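A Day at the Alitine Open House in Grirkedberg

We drove up to Grirkedberg on October 27, 2022, with a thermos of coffee and far too many questions, and I'm glad we went. Alitine had opened its workshop to anyone thinking of buying or renting the Psarras, its two-armed bench kit, and the welcome could not have been kinder (there was cake!).

I spent most of my visit at the brown table, with the two white arms reaching in from either side. A dark glass bottle stood in the middle with a clear funnel-shaped piece in its neck, and there was a clear tray at one side and a clear box at the other. Both grippers were empty when I took my picture, so you get a good look at how different they are - slim parallel fingers on one, a chunky black multi-fingered hand on the other.

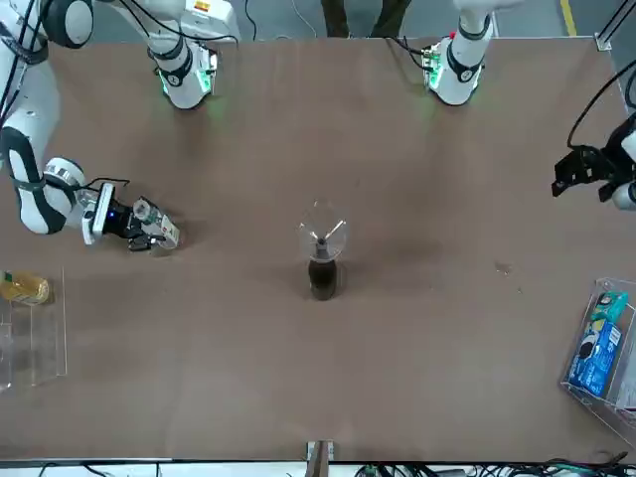

What it costs

Renting is 197 dollars a day, with a minimum of 2 days, and there's a 2,000 dollar deposit. The Grorken service plan is extra, and I'd want it for the first year. New rentals start in January, and we've put our name down.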